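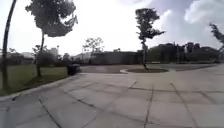

4. Jointing and Sealing External Slabs

Read this section before opening any Flolteo product. It covers the filling of joints between concrete slabs laid on a mortar or sand bed. It does not cover resin-bound surfaces, clay pavers or porcelain.

4.1 Before you start

Slabs laid on mortar must be left for the full curing time given by the mortar maker. Joints must be at least 5 mm wide and 25 mm deep. Narrower joints should be raked out or filled with Flolteo Fine, which is supplied separately.

Do not work in rain or if frost is expected overnight. In February and other cold months, check the temperature of the slab and not only that of the air.

You will need:
Stiff brush and soft brush
Jointing iron
Hose with spray head
Mixing tub, 60 litres or larger
Gloves and eye protection

CAUTION: The powder contains cement. Contact with damp skin can cause burns. Wash splashes off at once with plenty of clean water.

4.2 Preparing the joints

1. Remove weeds, moss and old filler to the full depth of the joint.
2. Sweep the surface, working away from drains.
3. Rinse the slabs. Leave until no water stands in the joints.
4. Test a small area in a corner. Pale slabs may darken slightly where the compound has touched them.

Note: If a slab rocks underfoot, lift and re-bed it first. Jointing compound will not hold a loose slab in place.

4.3 Mixing

1. Pour the measured water into the tub. Quantities are printed on the bag.
2. Add the powder slowly while stirring.
3. Mix for three minutes, leave for two, then mix again for one.
4. Use the batch within 60 minutes. Do not add water to a batch that has begun to stiffen.

4.4 Filling

1. Wet the slabs with a fine spray and keep them damp throughout.
2. Tip the mix on to the surface and work it into the joints with the stiff brush, moving diagonally across them.
3. Press down with the jointing iron. Top up any low spots.
4. Brush off the surplus with the soft brush before it sets.
5. Keep foot traffic off for 24 hours and vehicles off for seven days.

Note: For areas over 3,000 square metres, divide the work into bays and finish each bay the same day. A bay plan can be requested from the Jerkadport depot.

4.5 Sealing (optional)

Peven sealer may be applied after 28 days. Apply one thin coat by roller at 100 ml per square metre. A second coat is needed only on very open surfaces. Chu primer must not be used under Peven on concrete.

CAUTION: Sealed slabs can be slippery when wet. Do not seal ramps or steps.

4.6 Technical help

Quote the batch number and form 911 when reporting a fault. Forms go to Ľubomír Říha, Technical Desk, Jerkadport. Keep one empty bag from the batch until the claim has been closed.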